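Search this site Enter keywords Go
Print this page | E-mail this page

Getting a bent wire fruit basket back into shape without wrecking the finish

Hi all, I hope this is the right section, and I apologize in advance for going on a bit. I have an orange wire basket, oval, the kind where the wire goes around the rim in a run of little loops like a row of arches. I bought it at the church rummage sale in Clastthorpe years ago and it has lived on my kitchen table ever since, mostly full of clementines in winter and mail the rest of the year. Last week a stack of cookbooks slid off the shelf and landed on one end of it. Now three or four of the arches on that side lean inward and the whole thing rocks when you set it down, which drives me up the wall at breakfast.

I tried pushing the loops back with my thumbs and a couple of them moved nicely, but I'm scared of cracking the color off the wire. Would pliers be a terrible idea? And is there any trick to stopping the rocking? I know it's only a basket, but I'm fond of it, and everything new I've looked at is either gray or enormous.

Posted by clementine_drawer, 4/3/22

Kovard
3,083 posts

Oh, I feel for you, I have one a lot like it in green and I would be heartbroken too. You can fix this, and pliers are fine as long as the bare jaws never touch the wire. Wrap both jaws in masking tape, two or three layers, or slip a bit of old bicycle tube over them if you have some lying around (I keep a piece in the junk drawer and use it for everything, including pickle jars).

Do the rocking first. Set the basket on the flattest thing you own. A plain white tabletop or a countertop is good for this, as you can see the shadow under the base and spot where it lifts. Press down on the high side with the heel of your hand, a little at a time, and turn the basket and check again. Most of the time it's the base that got twisted and the rim just followed along, so you may find that half your trouble at the top goes away by itself.

Then do the arches. Hold the bottom of the loop still with one hand and ease the top outward with the other. Go a tiny bit past where you want it and it will spring back to about right. Start with the one that's bent the least, so you get a feel for how stiff the wire is before you come to the ugly one. And please don't go back and forth on the same spot! Wire gets tired very quickly, and a snapped loop is a much bigger job than a crooked one.

If some color does flake off, a dab of enamel model paint on a toothpick covers it well. Mine has three touched-up spots and I can't find two of them anymore. Let it dry overnight before the fruit goes back in.

Emen

just put the bent side against the wall and fill it with oranges, no one will look

Dela Peña

I agree with nearly all of the above, but do give the basket a wash before you start. Kitchen grease makes the wire slippery and you'll end up shoving harder than you meant to. Warm water, dish soap and an old toothbrush, then dry it well down in the middle, where the strands come close together and hold the water. I've straightened a couple of these over the years, and the one I rushed is the one that still leans.
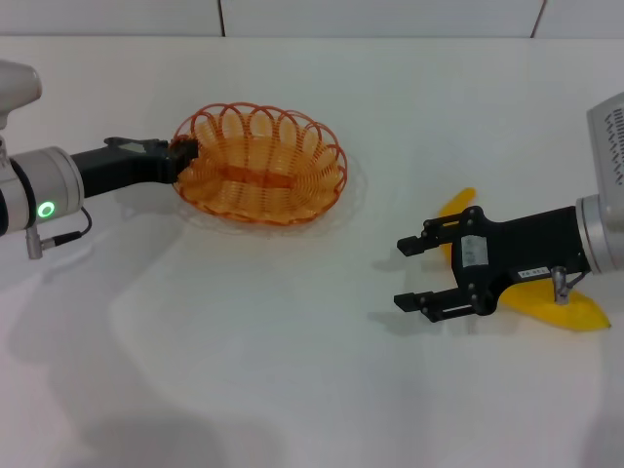 I'd also finish with four clear felt or rubber dots under the base, the small ones sold for cabinet doors. They take up the last little bit of wobble that you can never quite press out, and they'll save your table from scratches besides. Good luck with it, and do come back and let us know how it went.

Print this page | E-mail this page
Search this site Enter keywords Go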